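Drovano moves to cloth-only care for timber tables

4 October 2021

Furniture hire firm Drovano has dropped spray polish from the care schedule for its timber tables and will use microfibre cloths and plain water for routine cleaning at all sites. The change applies to tables with a clear satin finish and takes effect as existing polish stocks are used up, with the last deliveries expected to be finished in December.

The company holds 2,941 timber tables in its hire fleet, most of them from the Skovby and Roussel ranges. Both ranges are supplied with a factory-applied water-based lacquer. Drovano said its workshop had recorded a build-up of silicone residue on tops that were polished between hires. The residue does not damage the lacquer itself, but it interferes with adhesion when a top is sanded back and recoated, and produces small craters in the new film.

Stavros Xenos, workshop manager, said the fault had added a full degreasing step to most recoating jobs. "We were washing a top down twice before we could put a sander near it," he said. "If the polish had never gone on, the first wash would have done."

Under the new schedule, a table is dusted dry, wiped along the grain with a damp cloth and then dried at once with a second cloth. Cloths are to be folded into quarters and turned to a clean face after each pass. Water is applied to the cloth and never poured or sprayed onto the timber, particularly near joints and end grain. Spills are to be blotted. Greasy marks may be treated with a pH-neutral detergent at the dilution printed on the container, followed by a clean water wipe.

Ring marks, heat marks and scratches that catch a fingernail are excluded from on-site treatment. Tables with these faults are tagged and returned to the workshop.

The schedule was tested on 92 tops at the Nellinitz depot. Gloss was measured before the first clean and again after 20 cleaning cycles. Drovano said the readings stayed within the tolerance it uses for new stock. It has not published the individual results, and tops with an oil or wax finish were left out of the test. Those tables remain on the earlier schedule, which calls for a re-oil at set intervals and no detergent.

Laundering is dealt with separately. Cloths are washed at 60 degrees with no fabric softener, which coats the fibres and reduces pickup, and are kept apart from cotton loads to limit lint transfer. They are line dried or tumbled on low. A cloth with hardened edges or embedded grit is withdrawn from timber work and relabelled for use on metal frames and castors. Drovano has ordered more than 3,000 cloths to cover the first year, allowing for losses.

Staff are also asked to check the finished surface at a low angle against the light. Lint, loose hairs and smears are hard to see from directly overhead on pale timber, and are a common cause of complaints at handover.
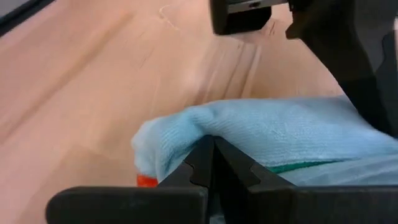 Kazue Minami wrote in to ask whether the same method would suit an older dining table with a shellac finish, having used a damp cloth on hers for years with no trouble apart from some dulling near one end. She added that she had never found a spray polish that did not leave streaks.

Drovano said the schedule was written for lacquered tops only. Shellac is more sensitive to moisture and can whiten if water is left standing, so a dry cloth is the safer choice for dusting, with any damp wiping tried first on the underside. The dulling may be wear in the finish, in which case cleaning will not restore it.

Printed copies of the schedule are being sent out with each cloth order. Hire customers can request a copy from their depot.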